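**Augmented reality trail at Farkas Park: comments on the draft plan**

**H_Toivonen** (project office, Armont)
The draft plan for the Farkas Park trail is open for comment until the first week of December. Visitors will use their own phones to view six digital sculptures placed along the 3,632-foot river path. Please keep replies to the route, the app and access.

**stillovance_arts**
Stillovance supports the route. We ask that the sculpture at the north gate be moved, as the path narrows there and visitors will stop to hold up their phones.

**E. Laaksonen**
I must disagree. The north gate has the only open view of the river. A painted standing area would serve the purpose. My greater concern is placement: in the spring trial, the works drifted whenever people walked toward them.

**gultell_dev**
Drift depends on the number of reference points. The trial used 1,000 for the full path. The current build uses 1,335, and we consider that sufficient. 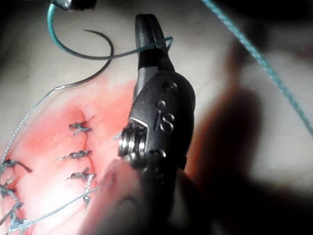
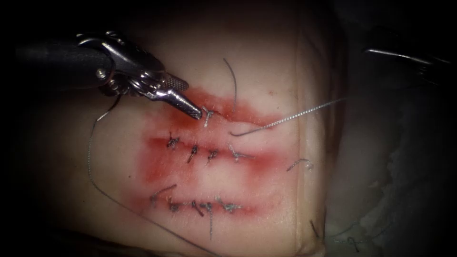
**E. Laaksonen**
The figure alone does not settle the question. Were the added points placed near the water, where the trial performed worst?

**gultell_dev**
Most were placed near the bridge. I will request a breakdown by section and post it in this thread.

**stillovance_arts**
We could accept a marked standing area, provided wheelchair users retain the full width of the path.

**H_Toivonen**
Noted. Both options for the north gate will go into the revised draft. Mr. Laaksonen, please send your trial notes to the project office.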